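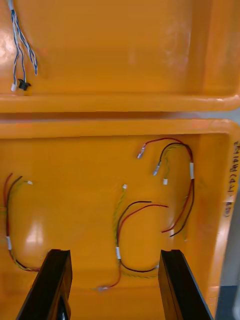 Can a robot do a real chore yet? (kitting, laundry, whatever you've got)

Shop Floor Talk > Automation > General

harpreet_t
Posts: 373
I'm going to start this one because my brother-in-law told me over Sunday dinner that we'll all have a machine folding our towels by next year, and I about choked on my potatoes. I do kitting at a small place in Heltolville. Kitting is the most boring chore there is: you take a board, a harness, a couple of little parts, and you put them in a tray so the assembly people don't have to go hunting. A kid can do it. I've been watching two arms do it since September and I still can't tell you yes or no.

The boards I'm not worried about. They're round and stiff and they stay where you put them. It's the wires! You reach for one harness and the one next to it wants to come along for the ride.

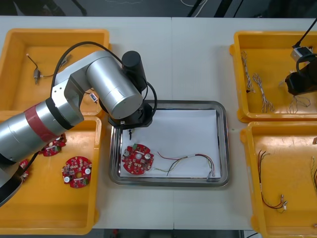
So my question for you all is whether anybody has seen one of these keep up with a person for a full shift, wires and all. Not a trade show demo. A shift.

latusthorpe_lou
Nope. We looked at a cell for the Latusthorpe shop last year and I walked away from it. My best packer does a kit in the time it takes the arm to think about it. And she can sweep the floor after.

C. Lloyd
Speed is the wrong thing to get hung up on, Lou. My dishwasher takes two hours and I could do the same load in fifteen minutes by hand. I still wouldn't give it back. If the thing runs while I'm home asleep I don't care if it's slow.

latusthorpe_lou
Your dishwasher doesn't need a guy standing next to it to untangle the forks though

C. Lloyd
You haven't seen how my wife loads it.

rizwanh
Tech at a shop in Fetthorpe, so take this as one guy's numbers. We ran a test batch of 200 kits with a setup like Harpreet's. I had to step in on 58 of them, and all but 6 of those were harness trouble - two stuck together, or a connector hooked on the lip of the bin, or it picked one up by a single lead and the rest swung around. Boards it just did. Little parts it mostly did, if they weren't lying against the side.

What helped us was dumb stuff. Fewer harnesses in the bin at a time. A sheet of paper in the steel tray so it doesn't shine so much. Laying the harnesses with a bit of space between them, which my boss says is cheating, and he may be right, because now a person is doing half the chore so the robot can do the other half.

harpreet_t
Rizwan that's super helpful, thank you! And yes to the paper, we line ours too. Our small parts have the short wires on them already, so they're kind of in between, easy to grab by the body and then the tail drags over everything.
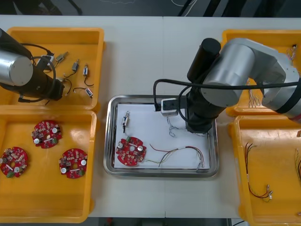
Right arm with one of the small parts over the tray, board and harness on the paper

kumudini_s
Pretty picture, but who filled the bins? I ask this every time and people get mad at me. Somebody had to put the right stuff in the right bin. At my house the hard part of laundry is finding the other sock and knowing whose it is. The folding I can do in front of the TV.

C. Lloyd
Well sure, but by that logic the washing machine isn't doing laundry either.

kumudini_s
It isn't! It's doing washing. I'm doing laundry.

ljuba_p
I'm with Kumudini on the house and with Caradog on the shop. In a shop you get to decide where the bins go and what's in them and the parts are the same tomorrow. My kitchen isn't the same at noon as it was at breakfast. I'd trust an arm with a tray of parts way before I'd trust it with my mother's glasses.

Harpreet, are both of yours going into the tray together, or taking turns? We had a loaner from Mihăilă with two arms and they spent a lot of the day waiting on each other.

harpreet_t
Depends on the part, Ljubica. The left one can get to the boards and the bin behind them, the right one does harnesses, and the tray in the middle is where they have to be polite.

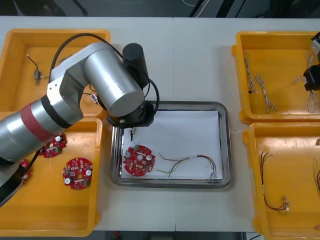
I'd say the waiting bugs me less than the do-overs. If it misses and tries again, fine, that's what I do too before coffee. When it misses and doesn't notice, that's when I end up checking every tray, and then I might as well have filled them.

rizwanh
Yep. Checking is the real cost. We weigh the trays now, catches a missing board fine, doesn't catch a missing small part so well.

latusthorpe_lou
So that's a no then

harpreet_t
It's a "boards yes, wires ask me after the holidays." Towels no. I'm telling my brother-in-law you all said so.

kumudini_s
Tell him to fold his own. What scale are you using Rizwan?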